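The Clevel Street Fair, the Long Way Around

I only meant to stay an hour. Parking in Clevel on fair day is a joke, so I left the car way out by the Trarent feed store and walked in along the creek, and by the time I hit the first stalls it was already after eleven and I was starving.

Food first, then. The line for the Pukwood smokehouse truck went past the bank and around the corner, and I stood in it anyway (brisket sandwich, pickles on the side, eight dollars, no regrets). The corn fritters two trucks down were greasy in a good way and a lot quicker. Skip the lemonade unless you like it really, really sweet.

The quilt show was in the old Reisinger building again, up on the second floor where the light is best. I have a weakness for quilts — I can't sew a straight line myself — and there was a blue and cream one near the stairs that I went back to three times. The tag said it took six winters. I believe it! My neighbor had asked me to look for feed-sack fabric, and I found two scraps of it in a basket by the door and paid too much for both.

Then the pie auction, which is loud and wonderful. A peach pie went for 500 dollars, all of it for the library roof, and the whole tent stamped on the floorboards. I bid on a plain apple one and got beaten right away.

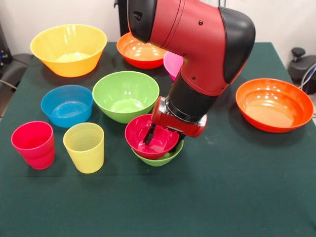
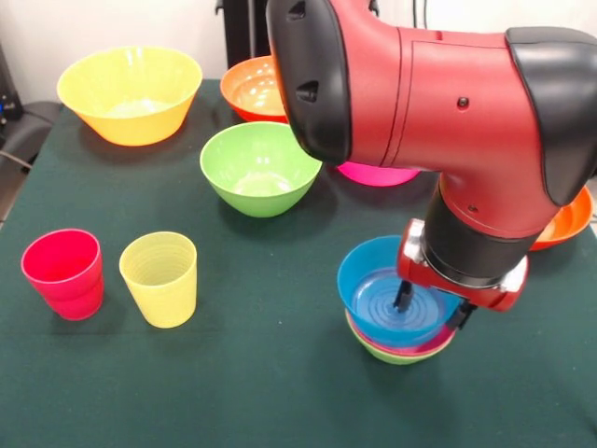 Bowls on the green cloth, Clevel fair.

After that I wandered over to the plant sale behind the church. Tomato starts were mostly picked over, but I came away with a scraggly rosemary and a pot of chives, and then had to carry both of them around for the rest of the afternoon. Do your plant shopping last, is my advice.

The brass band played at two o'clock and again at four. I caught the end of the second set, sitting on the curb with my shoes off, next to a very large dog who had also had enough walking. They finished with a march I knew from high school and I hummed it all the way back along the creek.

Raffle ticket number 437, by the way, did not win the wheelbarrow. I'm going back next year, and I'm bringing a wagon for the plants.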